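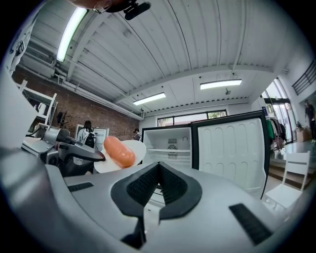
Two grippers and an orange object.

SKOVACH, September: Kitedard Pictures has acquired North American distribution rights to "Graler," the second feature from writer and director Eyerusalem Ambaye. The company plans a theatrical release in 19 cities this fall, followed by a wider rollout and a home viewing release early next year.

The 90-minute drama follows a ferry mechanic who returns to the harbor town of Graler after her father's death and finds that he had been renting out the family house to three different tenants at once. Hanan Nseir plays the mechanic. Makis Kyriakidis appears as the tenant who refuses to leave, with Priit Butkienė in the role of the town notary.

"I wrote the first draft as a comedy, and a good deal of that is still in there," said Ambaye. "Hanan found the anger in it during rehearsals, and we rewrote the last third around her."

The film was shot over one winter on the coast and on a stage at Yeh Studios, where the interior of the house was built on a single level so that long takes could move between rooms. Ambaye edited the film herself. The score is by Ottar Rønning, who recorded it with a small brass group in a former fish market.

"Graler" was selected for the Skovach Film Festival from 1549 submissions and screened there in the main competition. Nseir received the festival's acting prize.

"Eyerusalem Ambaye makes films that trust an audience to keep up," Kitedard Pictures said in a statement. "We released her first feature to a loyal following, and we are pleased to be working with her again on a larger scale."

The agreement also covers Ambaye's next screenplay, which is in development under a working title that has not been announced. Casting is expected to begin after the release of "Graler."

Opening cities and theaters will be published on the Kitedard Pictures website. Press screenings begin at 10 a.m. at the Yeh Studios screening room, and accreditation is required. Requests for interviews with the director and cast should be sent to the Kitedard Pictures press office.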